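New house rules for two-armed benches get their first outing at Listhorpe

March 2019

I spent most of Wednesday at the Listhorpe lab, hanging around the robot benches with a notebook and getting in people's way, and I came home with a copy of the new Wumden bench rules in my bag. It's a short thing, 19 rules over two sheets of paper, and I like it a lot more than I expected to.

A bit of background if you haven't been following. Wumden is the little working group that a bunch of labs around here set up to agree on how they run small robot arms on ordinary tables. I'm talking about the kind of setup where a person sits down next to a pair of arms and works with them all day, with no cage and no light curtain. The big factory standards are written with bigger machines in mind, and when you try to apply them to something that sits on a desk you end up either ignoring half of it or building a fence around a table. Every lab had its own habits. Some had a laminated sheet, some had a wiki page with three broken links, and one (I won't say which) had a sticky note that read "careful!!"

Gitau Mwaipopo did most of the writing. He runs the bench program at Listhorpe and he's been collecting near misses from member labs for a long time, mostly pinched cables and bumped tables, with a few pinched fingers. He read them all before he wrote a word, and it shows. The rules go after the stuff that comes up in those reports.

The biggest group of rules is about where the arms can reach. Two arms over one table share a lot of air, and the document wants each lab to mark out the shared part in software, put a speed limit on it, and write that limit down somewhere people can find it. It also asks for a reach check any time an arm gets remounted, even if it goes back on the same holes. I asked Gitau if that one was going to be popular and he laughed at me. 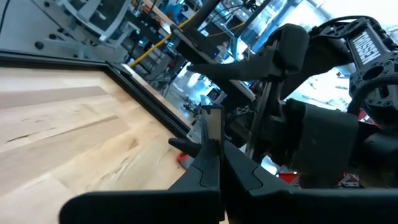

Close quarters between the two arms at a Listhorpe bench.

The part I keep bringing up with people is the one on grippers. Under the old habits, a gripper was treated as the gentle end of the machine, so the rules people wrote were all about elbows and shoulders. Gitau's pile of reports says otherwise - the fingers are where the people are. So now you power down the gripper before your hand goes between the fingers, full stop, and a software pause doesn't count as powering down. I saw that argument come up at lunch and it got pretty lively. One side says a pause is fine if you trust your controller. The other side has had a controller restart on them. I'm with the second group, and so is the document.

There's a related rule that says when you swap fingers you have to check the closing force again before anyone goes back to work. It takes a couple of minutes. Listhorpe already does it and writes the result on a card, and I'm told the card idea came from Mosoti, the lab across the river, who have been doing it for ages and would like some credit. Here you go, Mosoti!

Then there's cables, which get four rules all to themselves. I thought that was a lot until I went through the reports (Gitau let me leaf through the folder, names removed). Nearly 20 of them start with a cable doing something it shouldn't. The rules want enough slack for the full range of motion and not a whole lot more, a look at every cable with the arm at its farthest reach, power and signal lines kept tidy along the table edge, and nothing running across the part of the table where the arms work. None of that is news to anyone who has built one of these. Having it on paper means a new person can point at the page and say, hey, this one's wrong, without it turning into a debate about who has more experience.

I want to give a few lines to the start-of-day check, too. You walk up, you look at the surface, you look at the cables, you hit the stop button and make sure it stops things, and you move each arm slowly through its range by itself before you run the pair together. After that you sign the sheet. The target is five minutes. When I tried it with a stopwatch and somebody patient beside me, I took eleven, but I was reading every line out loud and asking dumb questions, so don't hold that against the rule. 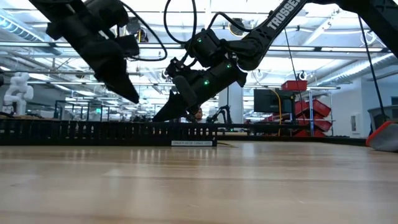
Seating came up more than any other topic in the afternoon session. The first draft said no one should ever have their head at table height while the arms were powered. A lot of labs pushed back, and I get why. People need to get low to check an alignment or reach a plug, and if you write a rule that gets broken by ten in the morning then folks stop reading the rest of the page. The version I've got says you can be down at that level only with the arms held and a second person at the stop. It's a compromise, and I heard grumbling from both directions. Some people think the second person is overkill for small arms. Others wanted the original wording back. Gitau says he'll look at it again once there are some real numbers from the trial.

And there is a trial, which is the news part of this news item, sorry it took me so long. Starting in April, 20 benches at member labs are going to run under the full set of rules. Listhorpe and Mosoti are in, along with a few smaller places that only have a bench or two each. Every bench keeps a log of stops, near misses, and any rule people found they couldn't follow. That last column is my favorite thing in the whole plan. You don't get in trouble for filling it in. If a rule shows up there over and over, it gets rewritten or it goes.

The logs get typed into Flelledar, the shared record system some of these labs already use for maintenance. I poked at it for a while. It's kind of ugly, and the date picker made me say a bad word, but you can get an entry in with one hand while you're holding a screwdriver in the other, so I guess it does the job. Gitau wants entries kept to a sentence or two. He says long reports arrive late, and late reports get fuzzy.

A few things I'd still like to see. There's very little on noise, and if you've sat beside two arms running the same motion for six hours you know that's a real complaint. There's next to nothing on visitors (me, for instance). I was told to stay behind a chair, and I did, but the chair isn't in the rules. I'd also like something on lighting. A glossy table under bright overheads can make it hard to judge how high a fingertip is hanging, and I say that as a person who guessed wrong more than once when somebody quizzed me on it.

I asked about cost, because someone always writes in and asks me about cost. Joining the trial is free. You'll need a stop button within reach of each seat, which you should have anyway, plus whatever time the daily check eats up. Labs that are short a button can borrow one from Listhorpe for the length of the trial, as long as they last.

If your lab wants in and isn't a Wumden member yet, you can still sign up as a guest bench. Guests follow the same rules and keep the same log, but they don't get a vote on the rewrite. The sign-up sheet is with the Listhorpe front office, and they'll send you the rules if you ask. Read the gripper section first. And if you've got a bench horror story of your own, send it to Gitau, who is still adding to that folder and will take your name off it before it goes in.

I'm planning to go back once the logs have had a few weeks to fill up, and I'll post what I find. I've already asked whether I can do the daily check again. They said yes, and that I should bring my own stopwatch this time.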